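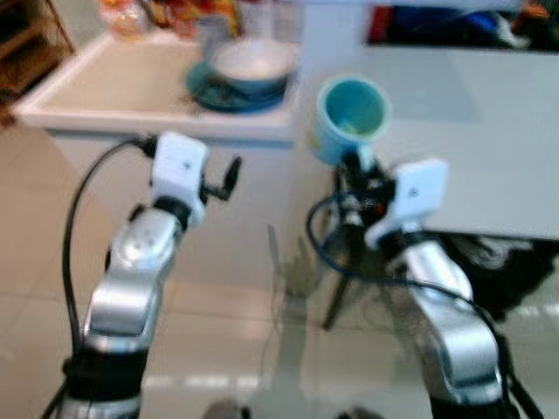
Sink counter and tabletop, both white, at the dyeing end of the house

Plodik Fiber Forum > Dyeing > Plants and Kitchen Scraps
Thread: Onion skins on 400 grams of wool, I am hooked

madderhatter
Posted Thursday, 7:12 pm

Okay, I finally did it! I've been saving yellow onion skins since last fall (my mother-in-law saves hers too, bless her, they arrive in bread bags) and yesterday I dyed four skeins of the Menance worsted. The color is unreal. Skein one came out a deep coppery orange, two is more of a marigold, and the last one is this soft buttery gold that I want to knit into a hat for every single person I know.

What I did: soaked the yarn overnight, alum at 10 percent of the dry weight, simmered the skins for an hour, strained them, let the bath cool down, then put the skeins in one after another in the same pot. Never let it boil.

Two things I'm wondering. Can I get a true green by adding iron to the last one, or will it just go muddy? And has anyone used red skins and yellow skins together?

octavian_p
Posted Thursday, 7:40 pm

Congratulations, onion was my first too and I still go back to it every winter. Iron over onion gives you olive, sometimes a very pretty mossy olive, but I wouldn't call it a true green. Start with a tiny pinch in a separate pot of warm water and pull the yarn out every minute or so to look at it. It goes fast and you can't take it back. For a real green you want something blue over your gold. A quick indigo dip on that butter skein would be gorgeous.

Octavian Pîrvu
spinning slower than I buy fleece

skeinsaver
Posted Thursday, 8:03 pm

I'll be the grump here. You don't need the alum. Onion skins have plenty of tannin and I've dyed with them for years on plain wool with nothing added. My oldest sweater has been through more washes than I can remember and it's still orange.

madderhatter
Posted Thursday, 8:11 pm

@skeinsaver really?? I thought skipping it was how you end up with beige! Is it still the same orange, or a friendlier, older orange?

skeinsaver
Posted Thursday, 8:26 pm

Browner, I'll give you that. I like it browner.

rezaul.j
Posted Thursday, 9:02 pm

I have to side with the alum people. I dyed two batches from the same pot last April, one with and one without, and hung a strand of each in a south window. By the end of summer the plain one had faded to tan and the alum one had only softened a little. Onion isn't the most lightfast dye to begin with, so I'd give it all the help I can.

On red skins: yes, mix them! You get a warmer, rustier brown. Red skins alone on alum surprised me with a greenish khaki, so try a mini skein first if you have your heart set on a color.

Also please weigh your skins. I use equal weights of skins and dry yarn for the strong shades and half that for the golds. I got a little Hitent scale for the dye shelf so the kitchen one never has to touch alum.

Rezaul Jayawardena

skeinsaver
Posted Thursday, 9:15 pm

One window isn't a laboratory, Rezaul.

rezaul.j
Posted Thursday, 9:19 pm

It's a very sunny window :)

tansybutton
Posted Thursday, 9:48 pm

Love this thread! Where is everybody getting alum in a decent size? Mine comes in those grocery store spice jars and I feel silly buying a shelf of them.

octavian_p
Posted Thursday, 10:05 pm

Karunaratne sells it in 800 gram tubs, and they'll toss in a leaflet with the percentages if you ask. Keep it labeled, keep it away from kids, and use a pot you don't cook in.

madderhatter
Posted Thursday, 10:31 pm

Ordering a tub tonight! I've decided on the indigo dip for the butter skein and a pinch of iron on half of the marigold one. And I'm doing a plain mini skein for skeinsaver, it can hang in my window next to an alum one until the leaves turn.

skeinsaver
Posted Thursday, 10:34 pm

Fine. Use the good wool.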